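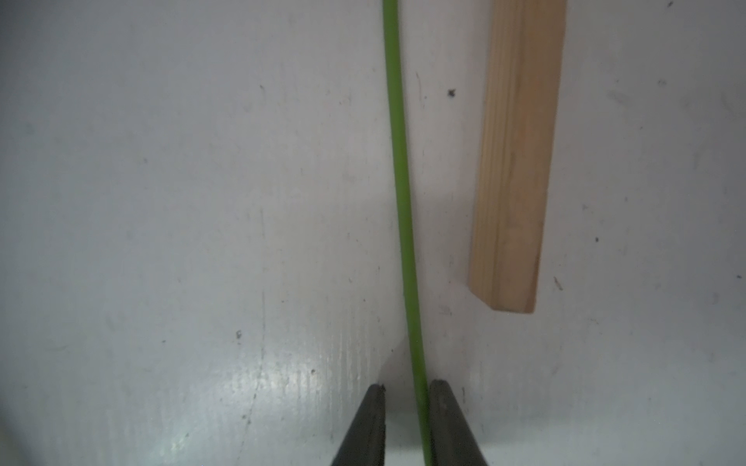

Bawa has it the other way round: any stick that needs to bend should be green wood, any stick that needs to stay put should be dry, and the plastic and fiberglass sold beside them in garden stores is a solution to a problem gardeners did not have. This view, from a growers' handbook still passed around in the Budolbridge area, is the usual starting point for arguments over the garden stake, and it is only partly right.

A garden stake is a slender upright support, pushed into soil or a pot, to which a plant is tied or against which it leans. The same stock is also used for marking rows, holding up netting and small craft work. The name covers two rather different things, the thin flexible rod and the stiff wooden batten, and sellers are not always careful to say which one they mean.

Flexible rods

Thin rods are round in section and give under side pressure. They may be split cane, solid plastic, fiberglass or plastic-coated steel. Many are colored green, a choice normally explained as helping the rod disappear among leaves. The explanation is doubtful for the brighter shades. A yellowish lime rod is easier to find in a border than a brown one, and the people who buy them often say so.

A curve in a rod says little about its quality by itself. Fiberglass will bow under load and spring back, while cheap plastic may take a permanent set if stored leaning in a warm shed. Claims that a bowed rod can be straightened by laying it in the sun under a plank are repeated in several guides, none of which report having tried it.

Wooden battens

Battens are sawn square or rectangular and are most often pine, a pale wood with a grain that is easy to see along its length. They are stiff for their weight, take a staple or a nail, and can be cut with a hand saw. Their weakness is at the soil line, where untreated pine rots. How quickly it rots depends on the soil, the drainage and the piece of wood, so the single figures given on labels deserve little trust.

A squared end is tidy for frames and craft work but hard to push into firm ground. Battens meant for staking are therefore usually pointed at one end, or pointed by the gardener. Charring or oiling the point is traditional. Whether either does much good is disputed.

The Trivgate comparison

The most quoted test was run on an allotment site at Trivgate, where 658 stakes of mixed types were set out in February and pulled up after 60 weeks. The summary reported that 46 of the pine battens had snapped at ground level, and this number has been used ever since as evidence against wood. The summary does not say how many battens there were to begin with, and without that the number shows nothing. It also leaves out stakes removed early by plot holders – a loss that may well have affected one type more than another.

Sale and storage

Cirov, a wholesaler, lists rods in cartons of 3000, which are broken down by retailers into small bundles. Diameter is normally given, but stiffness almost never is, although it matters more to a tall plant. "Heavy duty" has no agreed meaning on a stake label.

Both kinds are best kept flat and off the floor. Fiberglass should be handled with gloves once its surface has weathered, as it sheds fine splinters. Any thin rod left standing at face height is a hazard to the eyes, and a cap or cork on the upper end is sensible whatever the material.

See also: Bamboo cane; Pea sticks; Plant ties; Trellis

Last edited March 11, 2019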